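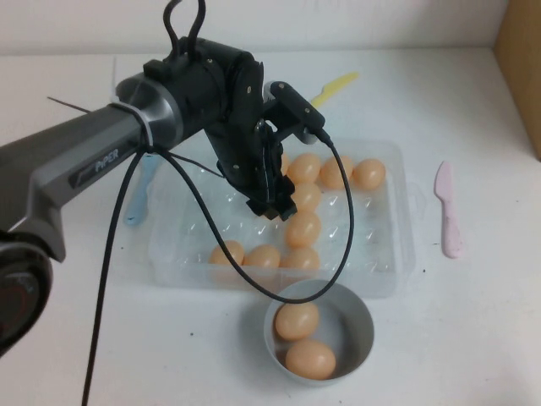

Our PiPER arm at the egg tray, gripper closed and two eggs in the bowl.

Why did the robot drop the egg?

Hi! I'm Jintana Meesuk, and I fix robots. Well, on good days I teach them things, and on bad days I wipe up egg. Today I want to tell you about a bad day, because it was a really interesting one and I learned more from it than from a whole month of good ones.

The robot I work with is an arm. It doesn't have legs or a face, and it can't talk (my niece was very let down when she met it). It's bolted down at one end, it has joints a bit like your shoulder, elbow and wrist, and at the far end it has a gripper, with fingers that open and close. In our lab at Vustness we call the egg job "Breakfast." The arm picks an egg out of the tray, carries it over to the bowl, and sets it down gently. Then it goes back for the next one.

Sounds easy, right? Try it yourself with your eyes shut and thick mittens on. (Use a ball, please, and not an egg. Your grown-ups will thank me.) An egg is slippery and round. Hold it too softly and it slides away. Hold it too hard and, well, you know.

So what went wrong?

We were testing Breakfast over and over, 100 tries in a row. For a long time it went beautifully. Then, on one try, the arm lifted an egg, started to swing toward the bowl, and gave a little jerk. It was a tiny one, like a hiccup. The egg popped out of the fingers and went splat on the floor.

I blamed the fingers first. I thought they were squeezing too softly, so I told them to squeeze a little more. The next egg cracked right there in the tray. Oops! Now I had two messes and I still didn't know where the hiccup came from.

My friend Chalerm Onsri came over with a roll of paper towels and asked me a very good question: "Does it always happen in the same place?"

I hadn't checked! So we put the squeeze back to where it was, and we watched the arm do its swing very, very slowly. And Chalerm spotted it. Look back at the photo and find the long black cables hanging near the arm. Cables are how a robot gets its power and how it sends messages back and forth. When the arm moves, the cables have to move too. On the longest swings, one of ours was pulling tight. It tugged on the wrist for just a moment, the way a dog tugs on a leash when it has seen a squirrel. That was our hiccup.

Can you find the white cable tie around the arm, near the silver collar? Cable ties are great little helpers for holding things in place. But you have to leave enough slack, and slack just means extra loose cable so nothing gets yanked. Leave too little and the cable pulls. Leave too much and a big loop can snag on things. A loop can catch on a bowl, or a tray, or somebody's sleeve!

Stop first, look second

When the egg fell, the first thing I did was press the stop button. It's big and red and I can reach it without looking. I did that before I grabbed a towel and before I even said "oh no."

You might think a little arm that carries eggs couldn't hurt anyone. But a robot arm doesn't know your hand is there unless somebody has built it a way to know. It just follows its instructions. If I'd reached in to save that egg, the gripper could have closed on my fingers, and motors don't get tired or say sorry. So our rule is that the arm gets stopped before any hands go in, even if there's egg running toward your shoes. Mine were new.

How we fixed it

We gave the cable more slack and then moved the arm by its longest path to check that nothing pulled tight. We also made the swing slower for the last bit before the bowl. Then we ran 25 more tries, with Chalerm watching the cables and me watching the eggs. No hiccups! One egg did roll a little when it was set down, so I'm still working on that part.

Want to try something? Tie a piece of string to your wrist and ask a friend to hold the other end, not too tight. Now move a ball from one side of a table to the other. Do it again with a shorter string. Feel the tug? Write down how short the string has to be before you drop the ball, and then swap places with your friend.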